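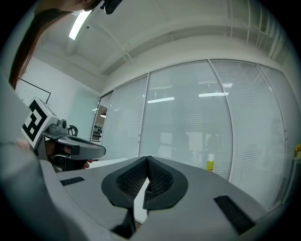 Leave the blinds alone and sort out the ceiling lights first, one respondent at Midmont told us, and then went on for a page and a half about the glass. We were delighted to get that page. Much of what follows grew out of it.

Figure 4. A room with a glazed wall, white horizontal blinds, a fluorescent fitting and exposed white ductwork. Two ceiling lights are reflected in the glass.

4.2 Glass, blinds and overhead light

The survey form had a small box at the end marked "anything else about the room". We expected it to stay mostly empty. It came back filled in 245 times, and 201 of those comments mention the blinds, the glass or both. Noise, which had its own set of questions and which we had thought would be the main story of the project, hardly appears in the box at all. Perhaps people felt they had already said enough about it.

Reading the comments side by side was the most enjoyable part of the work, and it quickly changed how we thought about glazed rooms. Our first plan was to treat a glass wall as a source of light and a source of distraction. Respondents treat it as a surface. They write about what it shows them when they look up from a desk, and for much of the working year what it shows them is the room's own lights. Figure 4 gives a good idea of the effect: the reflections of two ceiling lights sit in the glass as bright rectangles, and the white frame uprights break up the wall between panels. Someone facing a wall like that has lamps overhead and a second set of lamps at eye level or a little above.

Almost 100 comments describe some version of this. The words used are wonderfully plain. One person calls the reflections "the other lights", another "the ghosts", and a third says only that they have turned their desk round and are much happier. Several ask why a reflection should bother them more than the lamp that makes it. We think the answer lies in where it falls. A ceiling fitting is easy to ignore when it stays out of the line of sight, while its image in an upright pane may land close to a screen or a colleague's face.

Blinds come into this in a way we had not foreseen. They are fitted to control daylight and to give some privacy, and the handbook for the Stoltia building mentions no other use. Yet respondents there adjust them after dark as well, when there is no daylight left to control. Whether it helps depends on which side of the glass the slats hang. Where they are on the room side, closing them covers the pane and the reflection goes. Where they hang behind the pane, the glass still faces the room and still reflects, though a pale backing makes the image weaker than a dark one does. Two rooms with the same glass and the same lamps can feel quite different for this reason alone, and we would love to see it turned into a proper side-by-side trial.

White finishes deserve a word here. White ceilings, white ducts and white blinds are common across the 78 rooms we visited, and they do a great deal of good. Beams and ductwork left on view could easily make a ceiling heavy; painted the same white as everything else, they catch light on their lower faces and pass some of it back down. Respondents like this. "Airy" is a favourite word, and rooms with open white ceilings were described warmly even by people who complained about draughts in the same sentence. The cost is that a bright ceiling is itself seen in the glass, with long fittings standing out against it. Darker ceilings gave fewer comments about brightness but far more about gloom, mostly sent in during November.

Hard surfaces on the remaining walls had a smaller part. Whiteboards were mentioned chiefly for glare, and nearly always when they hung at right angles to a glazed side. The usual cure was to write on the half that could be read from the door. Framed pictures under glass drew a few similar remarks, none of them cross.

We tried one change ourselves, in the Zamani wing, where each row of ceiling fittings already had its own switch. For the length of the visit we asked people to leave off the row nearest the glass and keep the rest on. It cost nothing and took no fitting out. People noticed at once -- some before we had got back to our seats -- and the comments gathered at the end were the most cheerful in the whole set. We are careful not to read too much into this. The rooms were shallow, the desks were already close to the second row, and anybody asked to try something new for a visiting team is likely to be kind about it.

A second change, suggested by respondents in the Wosta annexe, was to set the slats at a slight tilt in place of fully open or fully closed. It has real promise with blinds on the room side. It also proved hard to keep going, as each person who passed the cord had a view on the right angle. We recorded the angles at the start and end of each visit and stopped hoping they would match.

What we did not collect, and now wish we had, is the position of each desk in relation to the glass. The form asks for the room and the floor but not which way the person faces. The next round of forms includes a small square plan on which respondents can draw an arrow.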